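Home Archive About Contact

Last updated in April

My neighbor Philomena Asante has talked me into giving up soda, and I would like it on record that I was happy before. I used to get through 24 cans of Londo cola in a week, which sounded fine until she said it back to me slowly.

Day one was easy. By day two I had a headache and strong opinions about the mailman.

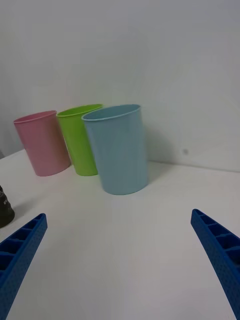
Water, I'm told, is the answer. I have tried it plain, with lemon, and with a sad bit of cucumber that made it taste like a salad's bathwater. Philomena swears by tap water left overnight in the fridge. I did that on Friday and it tasted like the onion next to it.

The plan runs 21 days. There is one can left behind the flour, and I know precisely which way the label is facing.

Older posts Newer posts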